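Print this article | E-mail to a colleague

4.2 Picking the wrist camera

We went back and forth on this one for weeks, so let me just tell you what we did. The Ovstead arm comes with a mount that takes either the Miledar camera or the Pratska, and on paper the two look so close that I'd have happily flipped a coin! Su-chen Tse talked me out of it (thanks, Su-chen) and set up a proper comparison with shiny and see-through stuff, the things our old depth setup hated most. Each camera got 800 grasp attempts with the same two-finger gripper and the same controller, 10 objects in all.

The Miledar was great on anything matte and pretty hopeless on clear plastic, where it kept reporting the tabletop underneath. The Pratska did better there, but bare steel wire gave it fits, and it lost the clip handles in around 35 percent of tries. Before any of that we recorded people doing the same pick-and-place job by hand from a head-level view, and those recordings set the grasp targets for both cameras (Figure 3).

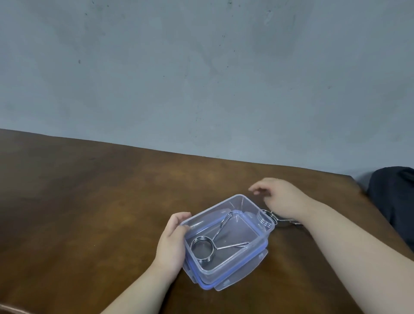 Figure 3. Hand demonstration, spring clips and clear snap-lock container. One clip is inside, the other on the table behind the back right corner.

I like this task a lot as a test, mean as it is: clear walls, thin wire, a glossy table, all at once. We ended up keeping the Pratska and slowing the approach down, and section 4.3 gets into what that cost us in cycle time.

Related items
Finger pads for the Messina gripper
Controller lag on the Ovstead arm

This site uses cookies. Accept | Settings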